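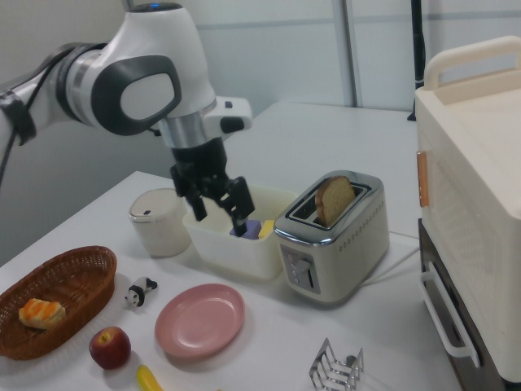 The breakfast table in January, with the toaster, the pink plate, the toast rack and the panda.

Tadley House breakfast room – second progress report to the Teuber Fund
From Ute Hagedorn
For Benedikt Teuber, with a copy to Lieselotte Ostermann

Dear Benedikt,

You asked for something shorter than last time and with fewer attachments. I can promise the second part. There's one photo at the top and the rest is me talking, so get yourself a coffee.

Where we are

The breakfast room has been open to guests for 13 weeks now, and in that time we've put out 258 breakfasts. I get that number from the slips people drop in the box by the door, so it's the number of slips, and I know for a fact that Jörg never fills one out (he says he's staff, he's married to staff, it's a gray area). As you'll remember, the house has six guest rooms and most people who stay with us have somebody in the hospital up the hill. They leave early, they come back late, and before your grant they had a kettle in the hallway and whatever they'd bought at the gas station.

The plan in the application was to set up one table where a person could get something warm to eat without asking anyone. That's still the plan and we've pretty much stuck to it. The room opens at 5:30 in the morning. I had written 6:30 in the application, but the first shuttle goes at 6:10 and you can guess how long that lasted!

The table

I went back and forth on the table for weeks, as Lieselotte will tell you, and the white one won. It shows every crumb. I thought that would drive me crazy, and it does, but people wipe it down after themselves in a way they never did with the old dark one, so I'm calling it a good buy.

The two-slot toaster is the thing that gets used the most by a mile. It's stainless steel and cream with a shiny chrome top, and it looks like something out of my aunt's kitchen, which I mean as praise. I'd budgeted for a four-slot. Yogesh Pandey, who runs the kitchen with me on the early side, talked me out of it on the grounds that four slots take up the space of two plates and nobody here eats four slices at a time. He was right on ordinary days. When all the rooms are full there's a bit of a line between 5:45 and 6, and people stand there holding bread and looking at each other. They do start talking, though, and I've heard more than one pair of guests arrange to share a ride up the hill while waiting for the lever to pop. I'd still like to come back to the toaster question in the fall.

The toaster oven sits off to the right on its dark brown cabinet and it's the piece I'm happiest with. It's cream, too, and it has a carry handle on top, and we picked that model with cleaning in mind. Yogesh can lift it off and wipe underneath before the room opens. Pastries go in there, rolls go in there, and one guest warmed up a whole slice of lasagna at six in the morning and said it was the best thing that had happened to her all week. I didn't ask any questions.

Two complaints about the oven, both small. The first is that people can't tell whether it's on, so I've written a card in big letters. The second is that the room smells of cheese until lunch. I don't have a card for that.

The chrome toast rack was not in the application and I paid for it myself, so you won't find it in the costs. Jörg thought it was silly. Toast goes cold in a rack, he says, and a person should eat toast when it's hot. All true, but guests from the upstairs rooms make a few slices and leave the extras standing in it for whoever comes down next, and that got going without a sign or a word from me. The rack stays.

Food

Tarkura Bakery has been delivering since the second week. Bread every day the house is occupied, and pastries when they have them. The flaky ones with the orange glaze on the ridges go first. We put them in the brown woven basket because they slide around on a plate, and if you're down after seven you'll mostly find a basket. I've asked Tarkura to send more of those and fewer of the poppy seed ones, which Yogesh ends up eating standing up, out of duty.

Fruit is harder. Apples are fine, apples last. Bananas are a daily gamble and I've stopped buying them by the bunch. I now buy them as I go, a few at a time, on my walk in. It costs a little more per banana and we throw out a lot less, and I'd rather have it that way even if it makes the receipts look scrappy. You'll see what I mean when you get to them – sorry in advance.

What we don't have yet is anything decent for guests who can't eat wheat. I had it down as done in the first report, and it isn't done. We bought a loaf, it sat in the freezer, and then someone put it through the same toaster as everything else, so that was that. What we need is a second small toaster kept to one side with its own label. I've set aside money for it out of the crockery line (see below).

Dishes and little things

We went with colored plates. The pink ones are my favorite, nice and round with a raised rim that keeps the crumbs where they belong. The rim matters more than I'd have guessed when I was leafing through the catalog. A lot of our guests take a plate back upstairs, or balance it on a knee in the hall while they're on the phone, and a flat plate is no good for that. Of the 19 plates we bought, one is broken and all the others came back when I put a polite note on the stairs.

And now the panda. You asked about the panda after your visit! It's a little black-and-white one on all fours and it came in with a family from the coast whose boy stayed with his grandmother for most of a month. He left it on the table for "the next kids." It gets moved around. It's been in the basket, it's been on top of the toaster oven, and I once found it inside a mug. I'd never have put a toy panda in a grant application, but the children head right for it, and it gives a tired parent a few minutes to eat. It isn't going anywhere.

The electrics

This was the part I was dreading and it's mostly behind us. The old outlet in that corner couldn't take the toaster and the toaster oven together, and we found that out in the usual way, at 5:50 in the morning, with the whole ground floor dark. Flenar came out the same day and put in a separate line for the breakfast room. We haven't tripped anything since. The toaster cord still runs across the table toward the right and I don't love it. Flenar's suggestion is a low outlet strip along the back edge, with the cords clipped down behind it, and I've asked for a written quote. Until then the rule is that the cord stays toward the back and nobody moves the toaster. People follow the rule about as well as you'd expect.

Money

I'll keep this short because the sheet is coming to you separately from Jörg, who does it properly. We're inside the budget on equipment. We're over on electrics, on account of the new line. We're under on crockery, partly because so few plates got broken and partly because I found the mugs secondhand. I'd like your okay to move what's left of the crockery money to the second toaster and the outlet strip. It should cover both, and if it doesn't I'll come back to you before I order anything.

Food is running a touch higher than planned now that we open an hour earlier. Some people eat at 5:30 and then again at 8, and I can't bring myself to write a card about that either.

What guests say

We keep a notebook by the window. Most of it is thank-yous, and I won't copy them all out, but here are a few that were useful:

"Could there be a knife that cuts bread." (There is now.)

"The oven door handle gets bumped by the chair." (Chair moved.)

"Please more of the orange pastries."

"I was so glad there was a light on in here."

"Is the jam homemade? It should be." (Working on it. Lieselotte has offered plums.)

Still to do

Get the Flenar quote for the outlet strip and send it to you.
Buy the second toaster and label it, once you've said yes to the money.
Find a better spot for the coats, which are creeping onto the chairs.
Talk to Tarkura about a smaller order for the slow weeks, and more of the glazed ones.
Decide about the four-slot toaster. Yogesh and I are not of one mind and we may need you to referee.

You're welcome to come by any morning. If you want a pastry be here before seven, and if you want to see the place at its busiest try quarter to six. Let me know about the crockery money when you get a minute, I'd like to get the toaster ordered before the rooms fill up again.

Warmly,
Ute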